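Ticket 2250: Fitted sheet creasing across the middle, grey double, room 22
Property: Evberg guest rooms
Opened by: Raffaele Fabbri
Assigned to: Benedetta Marras, linen and rooms
Status: Open, waiting on supplier
Priority: 4 (low)

Reported problem
Grey fitted sheet (Sisness range, supplied by Multden) will not lie flat after making up. Corners hold. Creases come back across the middle of the bed within a few minutes of smoothing by hand. Same result with both sheets from the February delivery.

Checks carried out
Mattress depth measured against the packet label. Within the stated range.
Sheet turned through 90 degrees. Corners would not reach, so the original orientation is correct.
Elastic checked on all sides. No breaks, no loose stitching.
Mattress protector removed and refitted. No change.
Wash label read. Sheet had been tumble dried on high, label says low. Rewashed at the correct setting, taken out promptly and fitted at once. Slight improvement near the head end only.

Update, Benedetta Marras, 2022-03-27
Sheet refitted, starting with the far corners and pulling towards the near side. Top surface is tight but the diagonal creases remain. Fabric also gathers a little at one corner seam. Steam iron not tried on the bed, as the mattress label forbids it. 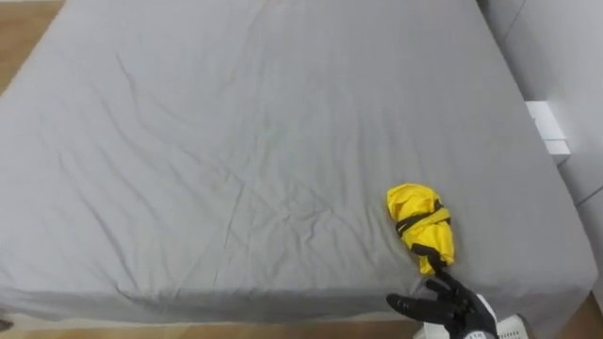 Grey sheet after refitting, creases still present. Yellow umbrella to go to lost property.

Next steps
Multden asked whether the Sisness sheet was cut from a different pattern this year. No reply yet.
Fit a Lombardi sheet of the same nominal size and compare.
Keep the ticket open until the comparison is done. Room can be let in the meantime.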